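Folding sweatshirts on the bed — does the "file fold" do anything?
Started by lumeckfan, Jan 15, 2025

lumeckfan
I keep reading that you should fold heavy tops into thirds and stand them up in the drawer. I tried it for a month with a Tomwood dresser and I don't buy it. Thin T-shirts, sure. Sweatshirts flop over as soon as you take one out, and then you're back to a pile. Has anyone kept this going past the first week?

quiltrow80
Depends how deep the drawer is. Mine are shallow and it works fine. I also think most people do the folding wrong. They leave the cuffs hanging out and then blame the method.

lumeckfan
Cuffs hanging out is how a sweatshirt folds. The sleeve is thicker than the body at that end. Show me one that doesn't.

drawerdoubter
Agree with lumeckfan. Those videos use brand new shirts on a hard white table. I fold on the bed like a normal person, and I get a rough rectangle at best. Dark red one in the middle:

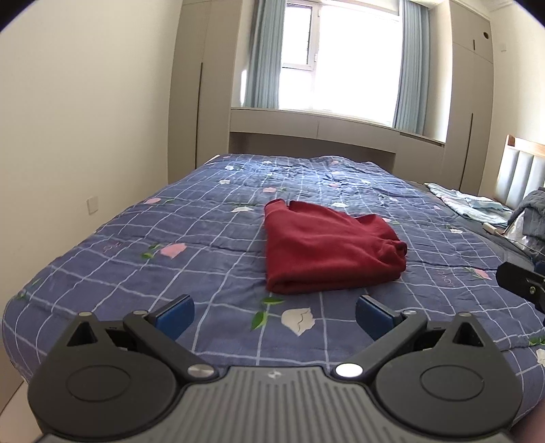

Folded on the quilt, cuff still poking out at the corner.

quiltrow80
Well, there's your problem, the quilt is wrinkled under it. A soft surface gives you a soft fold. Do it on top of the dresser and press down with your forearm before the last turn.

drawerdoubter
I've done it on the kitchen counter too. Same lump at the hem. The ribbing is thick and no amount of pressing changes that.

tillman_attic
Has anyone tried the Sisis drawer dividers? I paid for a set of 3 in March and they do hold sweaters upright, but you lose a lot of room. I got fewer tops in the drawer than when I just stacked them. Not sure what I gained.

lumeckfan
So you bought plastic to make a fold work that was supposed to save space.

tillman_attic
Pretty much. I can see every color when I open the drawer, though. That counts for something.

quiltrow80
It counts for a lot. I stopped wearing the same two tops every week once I could see the rest.

drawerdoubter
I'd rather have a shelf. Flat stack, heavy ones at the bottom, done. Also, nice light blue curtains don't fix a messy bed, before anyone brings up the rest of my laundry.

quiltrow80
Wasn't going to. Try the dresser top once and post it.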